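Plendano pocket door - setting up guide
Section 2: Hanging the door and getting it to slide nicely

Last updated March 2020

Right, if you've got this far you've already built the cassette into the wall and let the plaster go off properly. I wrote this section after fitting four of these in my own house and two more for my sister, so it's a mixture of what the Plendano leaflet tells you and what I scribbled on the back of it. The leaflet is fine, by the way, it's just very short.

I'm assuming you have the single door kit, which takes a panel up to 800 mm wide. The double kit goes together in the same way but you do everything twice and then spend an evening getting the two doors to meet in the middle (I've put that in Section 3).

What you'll need

A Bakia track set (the one with the soft-close unit already clipped in)
Two hangers and their top plates
The floor guide and its screws
A flat spanner - there's one in the bag, thin as a biscuit, don't lose it
A pencil, a spirit level and a cordless drill
Somebody to hold the other end of the door

Preparing the door

1. Lay the door flat on a pair of trestles with a blanket over them. Decide now which edge is going into the wall and write BACK on it in pencil. I know it sounds silly. I drilled my second one the wrong way round and had to plug it.

2. Measure in 121 mm from each end of the top edge and mark the centre line. These are the middles of your top plates.

3. Drill pilot holes and screw the plates down. The slots should both open towards the same face of the door.

4. Seal the top and bottom edges now, while you can get at them. Penner do a small tin of clear door sealer that I like, and one tin did all six of mine with some left over. Two thin coats, overnight between them.

Caution: hollow doors only have a strip of solid timber along the top, and on cheap ones it can be very thin. If your pilot drill suddenly drops through, stop and get a different door. Please don't try to rescue it with glue!

Hanging it

5. Roll both hangers into the track from the open end, wheels first, with the bolts hanging down. The soft-close arm should click over the first hanger as it goes past. Push it back and forth a few times until you're sure it's catching.

6. Lift the door between you, tilt the bottom out towards the room and offer the top up to the bolts. Slide the back plate on first, then the front one.

7. Flip the little locking tabs across. They're stiff, and they need to go all the way.

8. Let the weight down gently and keep a hand on the door until you've checked both tabs again.

Note: a solid oak door is properly heavy. I managed the painted ones with my sister on the other end, but for the oak one we got a third person in and I was very glad of it.

Levelling

9. Close the door until it's a finger's width from the jamb and look at the gap. If it's wider at the top, raise the front hanger; if it's wider at the bottom, lower it. The thin spanner turns the bolt and a quarter turn makes more difference than you'd think.

10. When the gap is even all the way down, nip up the lock nuts. 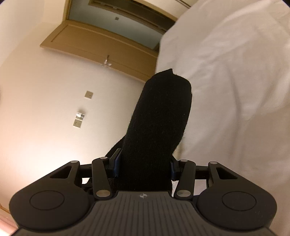
11. Fit the floor guide last. It sits just inside the mouth of the pocket, and the groove in the bottom of the door drops over it. Leave 2 mm of play on each side so the door doesn't rub when the weather turns damp. Mine were spot on in summer and one of them had started to drag by October, so I moved the guide over a touch and it's been good ever since.

Handles and looking after it

12. Mumen flush pulls fit the standard cut-out. Press them in by hand, and if you need a mallet put a folded cloth over the brass first.

The track doesn't want oil, it only collects fluff. I vacuum mine with the narrow nozzle when I'm doing the skirting boards. Plendano suggest looking over the hangers every 3,000 openings, but I've no idea how you'd keep a tally, so I do it when the clocks change.

If the door stops short of closing, check the soft-close arm before you touch any bolts. It's usually come unclipped, and you can reset it by pushing the door fully back into the pocket and pulling it out again slowly until you hear the click.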